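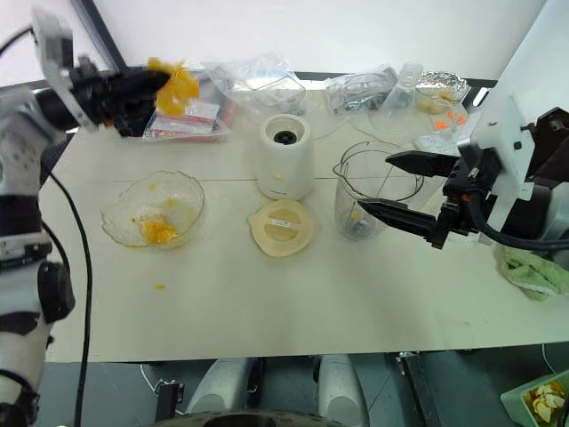

One reader of last month's column objected that a best-by date is better than nothing, and that a shopper who is given no date at all will throw away more food, sooner. I take the point seriously. It is the strongest argument for the present system, and it rests on an assumption I think is wrong: that the date carries information about the food.

Opinion > Food and Packaging > Labeling

In most cases it carries information about the producer. A best-by date on a shelf-stable or chilled product is set by a quality target, a storage assumption and a safety margin, and the person reading the label is shown none of the three. Two jars with the same contents can carry dates months apart if one firm tests for color change and the other tests for texture. Both dates are defensible. They cannot be compared, and the label gives no hint of that.

The storage assumption is the weakest part. Shelf life for chilled goods is normally estimated at a fixed temperature, often 5 degrees Celsius. Home refrigerators vary by shelf, by season and by how often the door is opened. Small changes in temperature have large effects on the rate of spoilage, so a date calculated for one condition is a poor guide in another. A carton kept in the door and a carton kept at the back of the bottom shelf have the same date and different remaining lives.

The regional grocer Skirstead removed best-by dates from whole produce at its stores two years ago and left them on cut produce, where the risk is different. It then compared 3,453 household waste diaries from before and after the change. Discarded whole produce went down. Discarded cut produce stayed where it was. Diaries are a soft instrument, and people who agree to keep them are probably more careful than average. Still, the result runs against the reader's prediction, and I have not seen a study of similar size that supports it.

Packers have answered with more precise dates. Hamada prints an hour of packing on its juice cartons. Vatine sells a color-changing strip that responds to accumulated warmth. Of the two, only the strip measures anything that happens after the product leaves the plant. Its cost per unit is still too high for low-margin goods, and it has to be matched to the spoilage curve of each product, but it is at least an instrument. An hour stamp is a finer division of the same guess.

My proposal is narrow. Keep a mandatory use-by date where there is a real safety limit. Everywhere else, print the packing date and the storage temperature the producer assumed, in type of the same size. A shopper with a cheap thermometer can do something with those two facts. Grumavia, which packs dried beans, already labels this way and reports that over 60 percent of calls to its help line used to be about dates – the remaining calls were mostly about soaking. The date calls have mostly stopped.

The cost to producers is a plate change. The cost to retailers is larger, as stock rotation systems are built on the best-by field and would need a second one. That work should be scheduled and paid for openly, with the old field kept in the barcode during the changeover and dropped from the printed label.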